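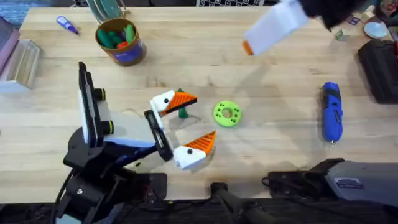
Two robot arms at a light wooden tabletop

Help Center > Projects and Billing > Dundent Setup Guide > Closing a Billing Period

We use cookies to remember your language and login. Accept all | Manage settings

4.3 Closing a billing period for a project

Close a billing period when all customer invoices for that period have been released. After closing, employees can no longer post time or travel costs to it. You need the Project Accountant role in Dundent to carry out these steps.

Before you start

Check that no invoices are still in Draft. A draft invoice blocks the closing run and the project is skipped without a message on screen. Skipped projects are listed only in the run log.

To close the period:

1. Open Billing > Periods and select the company.
2. In the Project field, enter the project ID or name, for example Fivarley. Leave the field blank to include all projects.
3. Select the period and click Check. Dundent lists open items in the lower pane.
4. Release each open item, or click Carry Forward to move it to the next period.
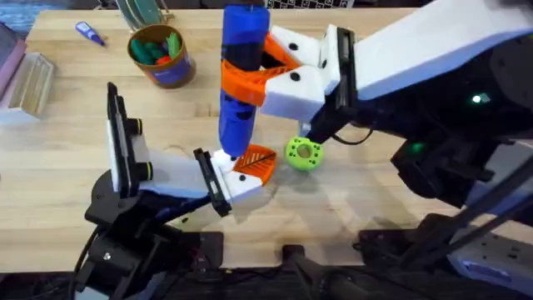 5. Click Check again. The lower pane should now be blank.
6. Click Close Period and confirm.
7. Open the run log and compare the total with your invoice register.

Note: Carried-forward items keep their original service date. On the customer's invoice they appear under the new period, with the old date in the line text.

Caution: A closed period can be reopened 2 times. After that, corrections must be entered as a credit memo in the current period.

Large projects

The run handles up to 1,697 items at once. If Tlapale or another project exceeds this limit, split the run by work package. Start with the lowest work package number, and wait until the log shows Finished before you start the next one.

Message 19 in the log means that the exchange rate for the last day of the period is missing. Enter the rate under Finance > Rates and repeat from step 3.

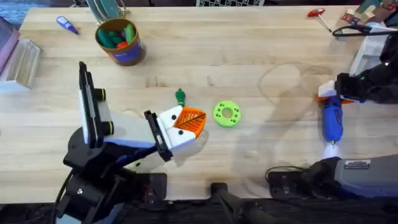 Menaka Sultana: We closed August for Noscombe and two carried-forward items went out with the new tax code in place of the old one. Please mention in step 4 that the tax code has to be checked by hand after Carry Forward.

Last updated October 11, 2025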